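# The Slow Phone Game That Ate My Summer

I downloaded Natenstead in the checkout line, mostly to look busy, and by the time I got home I'd named my village, lost a goat and joined somebody's trade route. I've been playing phone games for years and I drop most of them inside a week. This one is still on my home screen, and I'm on day 568 of in-game time (the seasons go by pretty fast, so that's less scary than it sounds!).

You run a river town. You plant things, you build docks, you send little boats down to Olport and hope they come back with more than they left with. It's from a small studio called Lavoie, and it's free to start, with one paid upgrade that takes out the ads and opens the second valley. I paid on day two. No regrets.

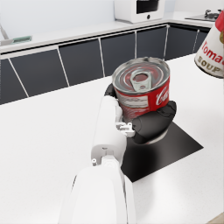 ## The boats are the whole thing

Farming is fine. You tap, you wait, you get turnips. But the boats! Every boat holds 400 crates, and you decide what goes in each one before you see the prices at the other end. The first time I filled a boat with nothing but honey, Olport was swimming in honey already and I came home with enough coins for a fence. Half a fence.

So you start keeping notes. I have an actual paper notebook now, with little columns for wool and lamp oil, and I've worked out that Olport pays best for wool right before the first frost. Probably. It burned me twice in a row last week, so I may be kidding myself.

The art is soft and a bit smudgy, like old picture books, and the music is one guitar that never gets on my nerves. I play with the sound on, and I can't say that for anything else on my phone.

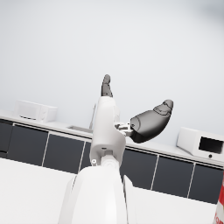

My one real gripe is the map. It scrolls the wrong way from how my thumb wants it to, and there's no setting for that. Also, the save file takes up 929 megabytes on my phone, a wild number for a game about turnips. I had to delete a bunch of podcasts to make room for the last update.

## If you're just starting

Build the second dock before the mill. The game nudges you toward the mill and it's a trap - you'll have flour stacked up to the rafters and no way to ship it. Keep 10 crates of lamp oil in the shed at all times. And talk to Serero, the old ferry pilot by the bridge, every single morning. Most days she just grumbles about the weather, but now and then she lets slip what's selling downriver.

The winter update is due in December, and it's supposed to freeze the river for part of the season. Sleds instead of boats, I guess? I've already started a new page in the notebook.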